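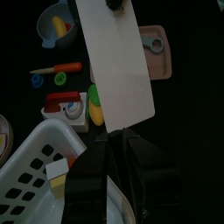
# Sikside Toy Library reopens Tuesday, with longer loans

FOR IMMEDIATE RELEASE

TRUDPORT — The Sikside Toy Library is back open Tuesday at 9 a.m., in its new rooms on Hauser Street. Bigger shelves, step-free door, proper heating at last. Play food, puzzles, ride-ons, dress-up, baby toys. Free to join for any household in Trudport.

What's changed:

- Loans now run 30 days, up from 14
- Up to 18 items per family at a time
- Late fees gone. Older ones wiped too
- Returns bin by the side door, open day and night

The move was paid for by Nirnuvow, the Trudport furniture maker, which also built the shelving and is covering the first year of rent.

"Families told us two weeks was too short — a kid just gets into a play kitchen and then it has to go back," the library said in a statment. "So we fixed that first."

Old membership cards still work. New members need proof of address, nothing else. Sign up at the desk or at any Trudport branch library.

Donations wanted: toy food, bowls and pans, wooden trains, floor puzzles with all there pieces. No soft toys please, no room to wash them. Drop off during opening hours only.

Parking behind the building, enter from the Hauser Street side. The Sikside bus stops out front.

Press visits welcome opening day from 9 a.m. Call the front desk first.

— ENDS —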